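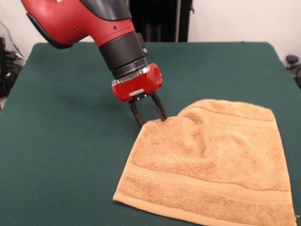
Page 3 of 90

Home Laundry and Linens > Folding and Storage

Small terry towels will not fold square on a cloth mat

Posted by Trajkovski
November 2023

I fold small tan terry towels on a square green cloth mat laid over a white tile floor. The towels arrive at the mat in a heap. The procedure is to pinch the fabric near one edge, lift it, lay it out flat, and then fold in half twice.

The lifting goes well enough. The laying out does not. When a towel comes down, one side spreads into a flat wing and the other stays doubled under itself, so the first fold is made on a shape that was never a rectangle. The finished stack leans, and the top few slide off when the shelf is bumped.

The towels measure 300 mm by 620 mm by the label. After washing they are a little short of that in the long direction. I have tried shaking them out first, which helps with some and makes others worse. I have also tried ironing one, which flattened the loops and did nothing for the corners.

What I would like to know is where the towel should be held, and whether the mat is part of the trouble. I would prefer not to buy a folding board.

Memport

Hold it by two neighboring corners. If you pick a towel up by the middle of an edge it makes a tent, and both corners hang lower than the point you are holding. When you set it down the corners land first and the rest piles on top of them. Pretty much everyone who folds towels runs into this.

I don't think the mat matters. I fold on the bed.

Damir Papadopoulos

The answer above is correct about corners but incomplete, and I disagree about the mat.

Terry has loops on its faces. The loops catch on any surface with texture, and a cloth mat has texture. A towel lowered onto bare tile can be pulled straight afterward with one hand. On cloth it drags, and if the mat is light the mat moves too.

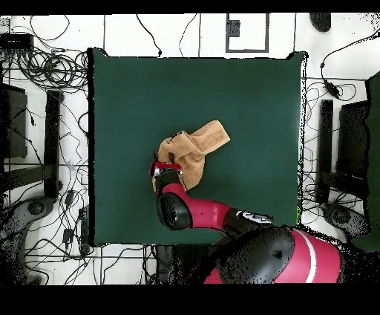 A heap should therefore be opened before any attempt is made to fold it. Find a free flap, follow its hem to a corner, and keep hold of that corner while you trace the short hem to the next one. On a 300 mm side the two hands end up close together, and the towel hangs as a flat panel with its weight on the long seams. Most of the creases drop out at this point.

Lower the panel so that the far short edge touches first, then walk the hands backward and set the near edge down last. Do not drop it. If a corner has tucked under, lift that corner alone and reset it. Pinching up a ridge in the body of the towel and dragging it across the mat stretches the loops and leaves a hump that stays in the fold.

If only one point can be held, hold a corner. The towel will hang as a long diagonal, and you can lay it along one edge of the mat and then swing the free side over. It takes more time and the result is slightly skewed, but it can be corrected with one pull.

Two further points on the stack. First, the shortfall you see in the long direction is ordinary shrinkage. Fold to the edges of the towel in front of you and ignore the label size. Second, put the folded edge toward the front of the shelf and alternate left and right for the bulky hemmed end. A stack with all the hems on one side leans toward the other.

As for the mat, secure it at the corners or use one with a tighter weave. Mine is a cotton one from Lalberg and it creeps on tile unless I put a strip of shelf liner under each end – a rug pad would do the same job.

The order of work I use:

1. Trace the hem from a free flap to the first corner, then along the short side to the second.

2. Let the towel hang until it stops turning.

3. Lay it down far edge first.
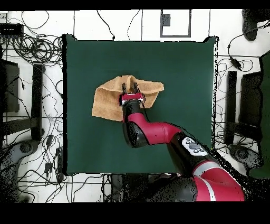
4. Smooth from the center outward with a flat palm, toward the hems and never across the corners.

5. Fold the long direction in half, match the hems, and press the fold once.

6. Fold in half again and move it to the stack with a hand underneath.

Trodalau

I roll mine. Never had a stack fall over. You do need a basket, though.

Viewed 1,931 times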